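Sourdough, week whatever
Tuesday, by Aba Asamoah
2 min read

Still no bread worth eating, and I've been at it since the start of October. 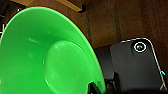
Toon reckons I'm feeding the starter far too late in the day, and that if I want a loaf by tea I should be up at six like his mum was. Well, I'm not getting up at six. I did move the jar off the windowsill though, because the kitchen's freezing until the sun comes round, and by this arvo it had a few decent bubbles and that sort of green apple smell everyone goes on about.

100 grams of starter out, flour and water in, lid on crooked. I've been using the wholemeal from the mill shop at Greltthorpe – dearer than the supermarket stuff but it soaks up water like mad, so my first two loaves were basically bricks. Gave one to the chooks. They weren't fussed either.

Mwanahawa rang while I was up to my elbows in dough and we yakked for ages about her new place (the landlord still hasn't fixed the hot water, poor thing!) and I completely lost track of which fold I was on. Did another one to be safe. It's in the fridge now for 12 hours, behind the beetroot.

Need to get: salt, baking paper, something for Darnell's birthday. Also ring the dentist back. Might try the lidded pot tomorrow if I can find the lid.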